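報道関係各位
株式会社Cornbridge 暮らし用品調査室

「お菓子専用収納」は本当に必要か 家庭の空き箱と比べた調査結果を公開
46世帯が4週間試用、片づけにかかる時間に目立った差は見られず

株式会社Cornbridge(以下、当社)は10月、個包装の菓子を家庭でどう片づけるかについての調査結果をまとめ、自社サイトで公開しました。お菓子専用をうたう仕切り付き収納ケース「Waaka」と、各家庭にもともとあった段ボール箱や空き容器とを、同じ世帯で順番に使ってもらい、使い勝手を比べたものです。

先に結論を書きます。専用ケースを買ったことで片づけが楽になったと言えるだけの材料は、今回の調査からは得られませんでした。当社はWaakaの取り扱い店のひとつです。自社の売り場にとって都合のよい結果とは言えませんが、集まった回答をそのまま載せることにしました。

調査の背景

ここ数年、菓子の収納をめぐる売り文句は勢いを増しています。「見える化で食べ忘れゼロ」「仕切るだけで家族が変わる」。店頭の札や通販ページでこうした言葉を見かけない月はありません。当社の売り場にも同じような札が立っていました。ところが、根拠を尋ねられた担当者が調べてみると、出どころはたいてい別の通販ページで、その元をたどるとまた別の通販ページに行き着きました。食べ忘れがゼロになった家庭がどこに何軒あるのか、分かる資料は見つかっていません。

調査を担当した暮らし用品調査室のKobe Prinsは、企画の段階から懐疑的でした。「菓子の置き場所に困る家は確かにあります。ただ、困っている理由が箱にあるのかどうかは、誰かが一度確かめておくべきだと思いました」と話しています。

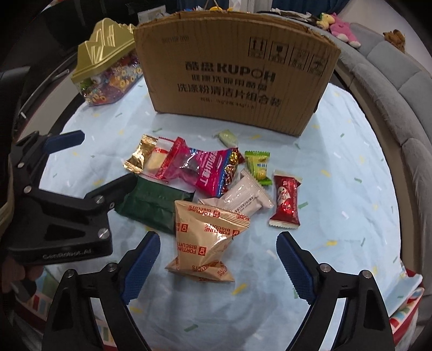
個包装の菓子は、そもそも仕切りと相性がよくありません。商品ごとに大きさも形も違い、袋から出した小さな飴と、袋のままのビスケットが同じ日に台所へ入ってきます。仕切りの幅は買った日に決まってしまうのに、入れる物のほうは毎週変わるわけです。「FORTUNE BISCUITS」と繰り返し印刷された大きな袋と、レモンの絵の付いた小さな包みを一緒に片づけようとすれば、均等に区切ったマス目はどちらにも合いません。回答用紙にも「袋物が入らないので結局ケースの上に載せている」「一番大きいマスに全部入れた」という記述が複数ありました。一番大きいマスに全部入れるのであれば、それはただの箱です。

調査の方法

対象は、当社の会員のうち協力に応じた46世帯です。いずれも週に一度以上、個包装の菓子を買うか、人からもらう家庭としました。前半の2週間は家にある箱や容器を使い、後半の2週間はWaakaを使ってもらっています。この順番を逆にした組は設けていません。後に試すほうが慣れの分だけ有利になるはずですから、専用ケースに甘い設計だったと言ってよいと思います。

片づけの範囲は、テーブルや敷物の上に出した菓子を元の場所に戻すまでとしました。時間は各家庭で計り、使い勝手は100点満点で付けてもらいました。点数は記入した人の主観によるもので、他の調査の点数と並べて比べることはできません。

結果の概要

専用ケースを使った期間のほうが片づけが早かったと答えたのは16世帯でした。残りの世帯は「変わらない」か「かえって時間がかかった」を選んでいます。時間がかかった理由としては、どのマスに入れるかを考えてしまうこと、フタが閉まる位置まで中身をならす必要があることが挙がりました。

満足度の点数は世帯ごとのばらつきが大きく、平均を出しても意味のある数字になりませんでした。このため公開資料にも平均点は載せていません。きれいな棒グラフを期待されていた方には物足りない内容です。

専用ケースを評価する声もあります。「来客のときにそのまま出せる」「子どもが自分で戻すようになった」という回答がそれです。前者については、飾りのあるフタの付いた透明の容器で十分だったという家庭もあり、専用品ならではの利点と見るべきか、当社では判断がつきませんでした。後者は親が見た印象で、4週間という期間の終わりのほうだけの話かもしれません。その後も続いているかどうかは調べていません。

空き箱にも問題はある

空き箱のほうを手放しで勧めるつもりもありません。「家にある箱で十分」という言い方もまた、よく繰り返されるわりに確かめられていない売り文句だからです。売る物がないだけで、構造は似ています。

回答で目立ったのは、箱の縁がすぐに傷むこと、そして中が見えないことでした。深さのある段ボール箱では小さな飴が底にたまり、上に置いた袋物だけが減っていきます。「二段目から下は考古学」と書いた方がいましたが、集計上は「奥の物を忘れる」に分類しました。

もうひとつは、箱に前の中身の表示が残ることです。洗剤や日用品の箱を菓子入れにすると、家族以外の人には中身が分かりません。
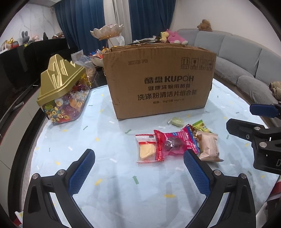
最終更新:10月(「空き箱を使う場合の留意点」を追記)

空き箱を使う場合の留意点

公開後、読者から「どんな箱でもよいのか」という問い合わせが続いたため、この項を加えました。

通販の荷物や日用品の買い置きで出た箱には、品名も規格も日付も大きく印刷されています。たとえば「酷盘 KUPOH」と刷られた段ボール箱の正面には、食器洗い用の品であることを示す中国語と「1kg*2瓶 44g*1包」という規格、「2027.11.28」の日付が読めます。こうした表示は元の商品についてのもので、あとから入れる菓子の期限や内容量とは関係がありません。当たり前のことを書いているようですが、回答用紙には、箱の日付を菓子の期限と取り違えた例がありました。

洗剤類が入っていた箱を食品に使うことは、当社としてはお勧めしません。個包装だから平気だという意見も寄せられましたが、においがどの程度移るのか、当社には測ったデータがありません。データのないまま大丈夫だと言うわけにはいかず、危険だと騒ぐ根拠もまた持ち合わせていません。もともと食品が入っていた箱があるなら、そちらを選ぶのが無難です。

箱の縁が毛羽立ってきたら替えどきです。テープで補強した家庭もありましたが、箱が長持ちしたかどうかは回答から読み取れませんでした。

他社の公表値について

収納用品を扱うFonexは、自社の仕切り付き製品について「片づけ時間を大幅に短縮」と説明しています。また、片づけの指導を行うDovisは、菓子を色別に分ける方法を講座で紹介しています。当社は両社に調査条件を問い合わせましたが、Fonexからは「社内の試験による」との回答があり、試験の人数と手順は示されませんでした。Dovisからは、講座の受講者の感想を集めた冊子が届きました。感想は好意的なものばかりでしたが、受講をやめた方の感想は載っていません。

色別の分け方については、当社の担当者も少しだけ試しました。赤い包みの飴と赤い包みの焼き菓子が同じ場所に集まり、見た目はそろいます。食べたい物を探すときに役立つかどうかは別の話で、甘い物と塩気のある物が隣り合うのを嫌がる人もいました。試したのは担当者だけなので、調査結果には含めていません。

当社の今後の対応

当社の売り場とサイトからは「食べ忘れゼロ」「家族が変わる」の表記を外しました。Waakaの販売は続けます。気に入って使っている方がいる以上、製品そのものを否定する理由はなく、見直しの対象は説明文に限ります。商品ページには外寸に加えて各マスの内寸を記載し、購入前に手持ちの菓子の袋を当ててみるよう案内しています。

追加の調査では、使う順番を入れ替えた組を設けるほか、何も使わずに棚へ直接置く家庭も加える予定です。Prinsは「専用ケースも空き箱も、何もしない場合と比べてどうなのかがまだ分かりません。そこが一番知りたいところです」としています。実施の時期は決まっていません。

資料の利用について

調査票と自由記述の一覧は、当社サイトからどなたでもご覧いただけます。個人が特定されるおそれのある記述は削りました。引用の際は、対象が当社の会員に限られていること、片づけの時間が自己計測であることを併記してください。「専用収納に効果なし」といった見出しでの紹介は、調査の範囲を超えるためお控えください。

本件に関するお問い合わせ
株式会社Cornbridge 暮らし用品調査室 担当:Kobe Prins
お問い合わせは当社サイトの報道関係者用フォームからお送りください。受付は平日16時までです。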